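House rules for tabletop manipulation, second revision

The first version of these rules ran to 11 items and was mostly copied from a safety sheet for a much larger machine. I have cut it. What follows is what I hold to at a bench with a small arm and a kitchen prop set. Iman Younis read the draft and objected to two items, which I have reworded.

None of this replaces a risk assessment. If your site has one, it wins.

1. Log by object, with the printed name

We label episodes by what is on the object. "Red thing" is not a label. If the toy has a brand and a product name on it, both go in the log, in the same spelling every time. A soft prop and a hard prop of the same product get separate entries, as the grip settings do not carry over. Our Gendon export treats "ketchup" and "Ketchup" as two classes, and I lost an afternoon to that in April.

2. Check finger placement from the wrist view before closing

The fingers should be on opposite sides of the object before any close command goes out. On a tapered body the two contact heights matter, and the wrist view is the quickest place to judge them. The plush HEINZ bottle is the usual test piece for this. It has a label large enough that you can tell which part of it a finger is covering.

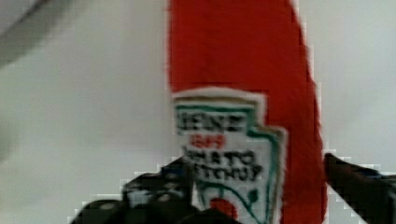

3. Set the force limit per material class

Two classes are enough for props: soft and rigid. Soft gets the lower limit and a slower close. Do not tune per object. I did that for a month and ended up with a settings file that had to be rebuilt when the finger pads were changed. The Mitisix config takes a class name in place of a number, so the limit lives in one place. If an object sits between the two classes, file it as soft.

4. Keep cables out of the sweep

Walk the arm through its full range by hand, or at the lowest jog speed, before the first run. Watch the cable at the wrist and any cable hanging below it. A loop needs enough slack for the last joint to turn both ways and not enough to hook a cup handle. Repeat after any change of tooling. A strain relief is part of the tooling.

5. Lay out the table, then leave it

Decide the start layout, take one still from the fixed camera, and file it with the episode set. If something gets bumped between episodes, restore it from the still. Do not restore it from memory. Large items with handles go to the side away from the arm base. Small round items, the toy fruit in particular, go where the gripper can come straight down on them. Dishes with a rim should have clearance on the side the fingers arrive from, so the lower finger does not catch it. Anything that hangs over the table edge either gets pulled in or gets recorded as a deliberate condition.

The layout below is of the dense kind: oval dish, cup, plate, bowl with a strawberry, the black appliance at the right. Dense layouts are allowed under this rule provided the still exists.
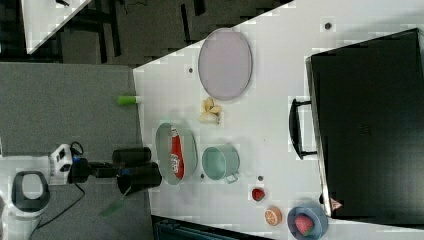 Does the e-stop have to be within reach of the person resetting the props?

Put it within reach of whoever has hands inside the work area, and add a second one for the operator if those are two people. One shared button in the middle tends to be out of reach for both. Test each button at the start of a session with the arm moving slowly, and write down that you did.

6. Version the rules with the data

Every episode set carries the revision of this document that applied when it was recorded. The field is called "rules_rev" in our Fawzy template. We have 3,000 episodes from before the field existed, and they are marked "unknown". I will not backfill them by guessing.

Still open: whether the Koteo pads count as a tooling change under item 4. Iman says yes. I have it as pending.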